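4.2 Teaching the kitting task by hand and by remote control

Much of the published enthusiasm for learning from demonstration rests on tasks in which a sloppy demonstration costs nothing. A cube pushed slightly off its mark is still a cube on a table. We chose kitting at Kisturley because thin leads make sloppiness expensive: the two arms must bring a round circuit board, a wire harness and small parts from the yellow trays to a paper-lined steel tray. Figure 2 shows the work at two points.

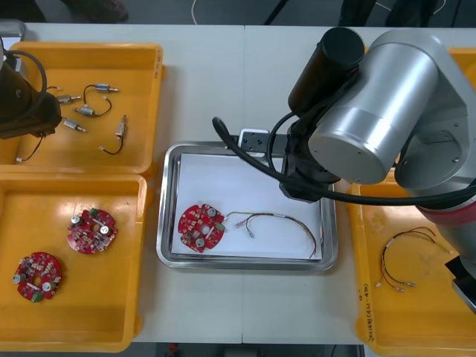
Does guiding the arms by hand give better demonstrations than driving them remotely? On our evidence it gives quicker ones, and we are not persuaded that quicker is better.

Of the 362 demonstrations collected in March, 107 were rejected on review. The makers of the Drallier controller suggest throwing out only those runs in which a part is dropped. We think this rule is far too kind. A person guiding an arm by hand can feel a lead catch and will ease off without thinking, but that small correction reaches the log only as an odd pause. The policy then learns the pause and none of the reason for it. Under remote control the operator feels nothing, moves slowly, and leaves a cleaner record — though one full of hesitation, which Flasska copied faithfully when we trained it on the remote runs alone.

Figure 2. Kitting with two arms, with parts held in yellow trays and gathered on the steel tray.

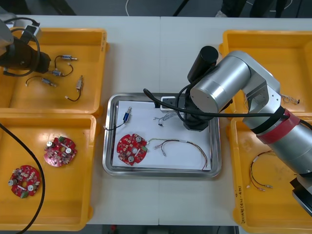
Mixing the two kinds of run is the usual advice, and we followed it with some doubt. The mixed policy did pick up boards more smoothly. It was no better with harnesses, and in 4 trials it closed on a lead instead of the part it belonged to. Rana, our baseline with scripted grasps, made the same mistake in 2 trials. We would not build a claim on so small a gap, but it hardly supports the view that human examples teach care with wires.

There is also the matter of who gives the demonstration. Our operators had all used the remote controls before, while hand guiding was new to them. Any comparison between the methods is partly a comparison between practised and unpractised hands, and we have found no honest way to separate the two using the data we hold.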